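The January Kitchen Reset, and Who It Is For

13 Jan 2018

Every January the same story comes around again. Your kitchen is dirtier than you think, the holidays made it worse, and the cure is a weekend, a checklist and a shopping cart full of things you did not own in December. I have read a stack of these lists over the past two weeks. I have also bought some of the stuff, and I would like part of my money back.

The one that got the most play in our neck of the woods is the Cavis Seven-Day Reset. It comes as a printed planner with stickers. Cavis, a housewares company, asks 80 dollars for the starter box, and the box holds a planner, a spray bottle, three cloths and a pouch of powder. Day one is "clear the surfaces." Day two is "clear the surfaces again, with intention." I did both. My surfaces looked the same on the second night as on the first, intention or no intention.

Much of the sales pitch rests on fear of the sponge. The sponge has had a bad few years. It gets called the filthiest thing in the house, usually by somebody with a replacement for sale. Old sponges do get nasty, and when one smells you should throw it out. That advice costs nothing and fits on a Post-it. The Cavis planner gives it four pages and a sticker shaped like a leaf.

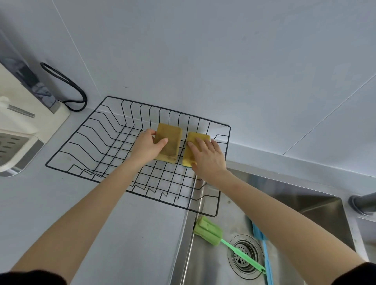

The 200-dollar drawer

Misis goes further up the price ladder. Its kitchen "wellness drawer" is a warming cabinet for cloths, brushes and cutting boards, and it sells for 200 dollars before tax. The brochure says it leaves tools "rested." I asked the company what that meant and got back a very friendly email containing the word "rested" again, plus a coupon.

I borrowed a floor model from a store in Flullidside and ran it for most of a month. It hums. It takes up the space where the baking sheets used to go. My dish brush came out warm. Whether it came out any cleaner I can't tell you, and neither could the brochure, which has a chart with no numbers up the side. A brush hung on a hook over the sink dries out too, and the hook cost me less than lunch.

To be fair to Misis, the thing is well built and the door closes nicely. I can see somebody with a big kitchen and a small worry liking it a lot. But the box says "a must for every home," and I have a hard time with "every."

Then there is the subscription side. Bakalis mails out a new set of scrubbers on a schedule it picks for you. The first shipment is cheap and the ones after it are not. Canceling took me 7 clicks and a phone call, during which I was offered a free month twice. The scrubbers were fine. They scrubbed. They looked a great deal like the ones at the grocery store, down to the little hole in the handle, and I now have enough of them to see me through the next presidential election.

What bothers me about all this is the tone more than the price. The lists are written as if regular people have never washed anything. Most of the folks I talked to in Flullidside clean their kitchens the way their parents did, with soap, hot water and some elbow grease, and they do it at night while half listening to the radio. One woman at the hardware store told me she reads the January lists "like horoscopes." She was there for a faucet washer. 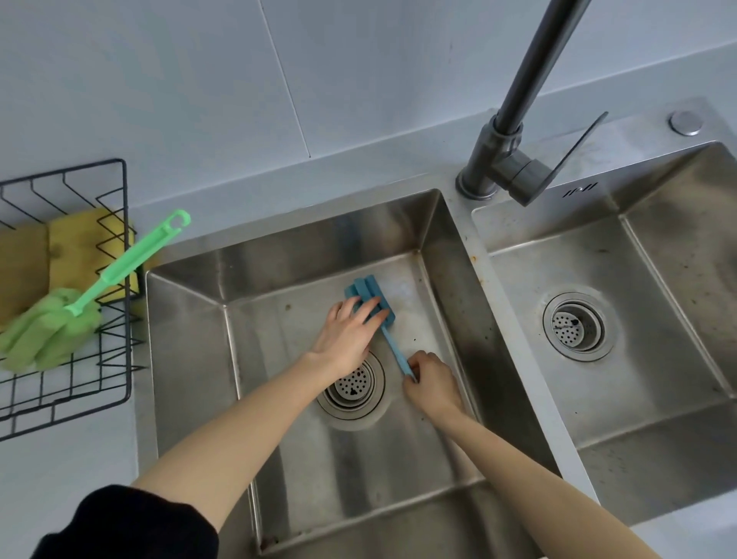

HOME & MONEY

So what is worth paying for? Dish soap. A brush you like the feel of. A box of baking soda, which the planners also recommend, usually after the page with the order form. I would add a decent pair of rubber gloves if your hands crack in the cold, as mine do.

I kept one item from the Cavis box, the spray bottle, and it has a good trigger. I use it on the houseplants. The planner is in the recycling with the last three days blank. Day five wanted me to write a letter to my refrigerator.

The Misis drawer went back to the store, where it was marked down the same afternoon. The baking sheets are back in their old spot. Bakalis sent one more package after the cancellation went through, and I am still waiting to hear about the refund.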